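Print this page
E-mail this page

PRESS RELEASE

Student robotics challenge opens its second round with simulated manipulation tasks

Vornthorpe, 05/02/2026

The Cletumum student project has opened the second round of its robot manipulation challenge. Teams work entirely in simulation. Each team receives the same set of rendered rooms, the same arm model and the same list of tabletop tasks, and submits a control program which is run on the organisers' machines. Entries are accepted from school clubs, college courses and university societies.

The challenge began as coursework in the automation class at Vornthorpe. In the first round, which closed in October, the teams submitted 193 control programs between them. These were run for a total of 2,533 trials. A trial is one attempt by one program at one task from one starting layout. Of the trials, 1,335 ended with the object resting inside the target area and the gripper clear of it, the condition for a pass under the first-round rules. The remainder were recorded as failures and sorted by cause.

The sorted failures have been used to write the second-round task list. The largest group came from contact between the gripper and some part of the scene other than the object to be moved. The next largest came from grasps which closed correctly but allowed the object to turn between the fingers while it was being lifted. A smaller group came from programs that stopped with an error before the arm had moved. The last group is no longer counted as a trial, and teams are now given a checking script which finds most such errors before submission.

Simulated rooms

First-round scenes were plain: a flat table, a single object and even lighting. The second round uses furnished rooms with uneven light, patterned surfaces and objects of irregular shape. A program that finds an object by looking for a patch of uniform colour can be expected to do badly in them, as shadows fall over the table and the floor and wall finishes are close in tone to some of the objects.

The rooms were assembled in a package named Vesedum, which the project maintains for its own use. It holds the scene files, the lighting settings and the start positions, and it writes out a log for each trial. Teams may move the camera while developing their programs. For scoring, the camera positions are fixed and are the same for every entry. 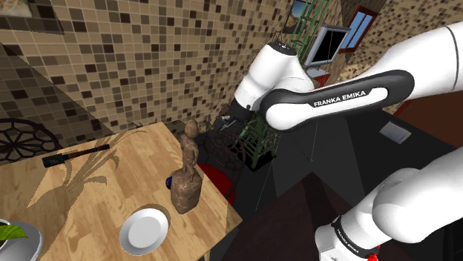 The simulated arm beside the table in a furnished room, with a figurine and a white plate on the tabletop.

The arm model carries a two-finger gripper. Teams may command it either by joint angle or by giving a position and orientation for the gripper and leaving the joint angles to the supplied solver. Most first-round teams used the solver. It returns one solution for each request and does not take account of furniture, so a gripper position that is free of contact can still be reached by a movement that passes an elbow or a wrist through a chair back. The simulator stops the arm on such a contact and ends the trial.

For the second round, teams may replace the solver with their own. They may also keep it and add a planning step ahead of it. Both kinds of entry are scored in the same table. The interface has been left unchanged so that first-round programs will still run, although the organisers do not expect an unmodified program to pass many of the new tasks.

Tasks

There are 8 tasks. They are released together, and teams may attempt them in any order. The simpler ones ask for an object to be approached and touched without being displaced. The middle ones ask for it to be lifted, held level and put down. The harder ones ask for it to be moved past an obstacle or set down on a dish or other marked surface.

Each task is run from a set of starting layouts that are not published before the closing date. Sample layouts are supplied for development. They cover the same range of object positions and light directions as the scoring layouts, and no object appears in scoring that is absent from the samples.

Scoring is by completed stages. An approach without unwanted contact earns the first mark, a stable grasp the second, and a correct placement the third. Time is used only to separate teams with equal marks. In the first round time carried more weight, and several entries drove the arm at full speed in order to gain a small advantage, with a large number of dropped objects as the result. The change was requested by the teams themselves in the feedback forms.

A grasp is treated as stable if the object keeps its orientation relative to the fingers within a set limit while the arm lifts and pauses. The limit is given in the rules document and depends on the object. Long, irregular objects have a wider limit than compact ones. The force applied by the fingers is logged, and a trial is ended if it goes above the value listed for the object.

Use in class

The challenge is also intended for use as teaching material. A course pack divides the work into sessions, beginning with frames of reference and the reading of a joint table. Students then write a short program which moves the gripper to a point above the table and returns it. Object detection is introduced after that, followed by grasp planning. The last sessions are left free for work on the challenge tasks.

Teachers who used an early copy of the pack reported that the session on frames of reference took longer than planned. It has been split into two. The exercises in the new version ask students to convert one point at a time by hand before using the library functions, and a worked answer is included for each exercise in the teacher's copy. The session on grasp planning has been shortened by removing a section on grippers with more than two fingers, as these are not used in the tasks.
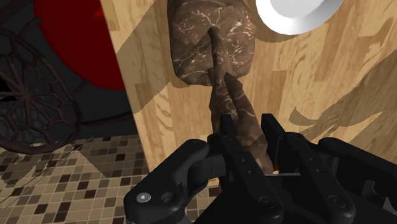
Ottavio Piras said that the close view of the fingers had become the part of the simulator he used most when marking coursework. In his account, students tended to blame the detection stage for a missed grasp, and the log then showed that the object had been found correctly and that the fingers had closed at a poor angle. He added that he would have liked the force log to be plotted on the same time axis as the joint angles, "so that a student can see the slip and the movement that caused it on one sheet".

The combined plot has been added to Vesedum for the second round. It is produced automatically at the end of each trial and can be switched off by teams running large batches. The older separate plots remain available.

Teams also asked for a way to repeat a failed trial exactly. Every log now contains the starting layout and the random seed, and a trial can be replayed from the log file alone. Replays can be paused and viewed from any camera position. They cannot be submitted for scoring.

Equipment and access

No robot hardware is needed. The simulator runs on an ordinary desktop computer with a separate graphics card, and a reduced mode is provided for machines without one. Reduced mode turns off shadows and surface patterns. Programs developed in it should be tested at full quality before submission, as detection results can differ between the two.

Teams without a suitable machine can book time on the project's shared computers. Up to two bookings may be held by a team at once. Storage on the shared computers has been supplied by Van Beek, which has also provided the hosting for the submission page. Van Beek has no part in scoring or in the selection of tasks.

Programs may be written in Python or C++. Other languages can be used if the team supplies a build script which completes without a network connection. Third-party libraries are allowed and must be listed in the entry form with their version numbers. Trained models may be included with the entry, provided that the training script is included as well.

Entry

A team may have any number of members and must name one adult contact. Students may belong to one team only. A school or college may enter several teams, and the teams may share a detection module if each entry form states that they have done so. Control programs may not be shared between teams before the closing date.

Teams may submit more than once. The latest valid submission is the one scored, and earlier submissions are kept so that a team can return to one of them by written request. A provisional table based on the sample layouts will be updated during the round. Positions in it have no effect on the final result.

After scoring, each team will receive its own logs and a list of its failed trials sorted by cause. Program code remains the property of the team. Teams are invited to publish their work, and those that agree to do so will be listed on the project pages with a short description of their method.

The rules document, the sample layouts, the course pack and the entry form are available from the Cletumum project pages. Questions on the rules should be sent through the form on the same pages, where answers are posted for all teams to read.

Print this page
E-mail this page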